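Corpus Zemstead de imprensa e opinião pública em tempo de guerra

LEIA-ME

Este diretório contém a versão pública do corpus Zemstead, uma recolha de textos sobre liberdade de imprensa e leis de informação em países envolvidos em conflitos armados. Os documentos foram reunidos pelo grupo Odwood e revistos antes da publicação. Última atualização: 5 de julho de 2018.

Conteúdo

O corpus tem 258 documentos, divididos em comunicados oficiais, artigos de jornais locais e transcrições de debates na rádio. Cada documento está num ficheiro de texto separado, em UTF-8. Os metadados (data, língua, tipo de fonte, país) estão na tabela fontes.csv.
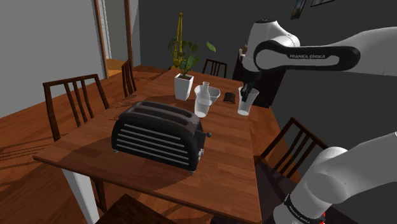

As transcrições de rádio foram feitas à mão e seguem as normas do manual Skokthorpe. Pausas longas são marcadas com reticências entre parênteses retos e as palavras incompreensíveis com um ponto de interrogação. Quando o locutor menciona objetos domésticos, o que é frequente nos programas sobre racionamento de eletricidade, usa-se sempre o termo corrente: uma torradeira preta de duas ranhuras, com riscas horizontais na frente, fica anotada só como "torradeira". Marcas e modelos foram retirados. Os nomes de ouvintes que telefonaram para os programas foram trocados por códigos.

Anotação

Foram anotados 101 documentos quanto à posição perante a guerra: apoio, oposição, neutra, não identificável. Dois anotadores leram cada texto em separado. Os casos de desacordo estão na coluna "revisto" e não devem ser usados para treinar classificadores sem verificação prévia.
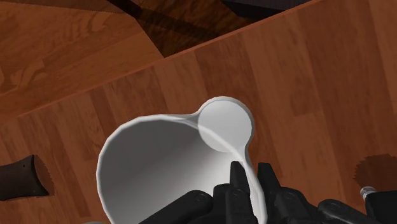

Os restantes documentos têm apenas metadados. Dez comunicados oficiais aparecem em duas línguas; o original é o que tem o sufixo _a.

Limitações

A imprensa regional está mal representada. Os textos do arquivo Solís vêm de digitalizações antigas e contêm erros de reconhecimento, sobretudo nos acentos e nos números.

Utilização

Uso livre para investigação e ensino, com indicação da fonte. A redistribuição dos textos integrais do arquivo Solís requer autorização escrita. Erros podem ser comunicados através do ficheiro correcoes.txt.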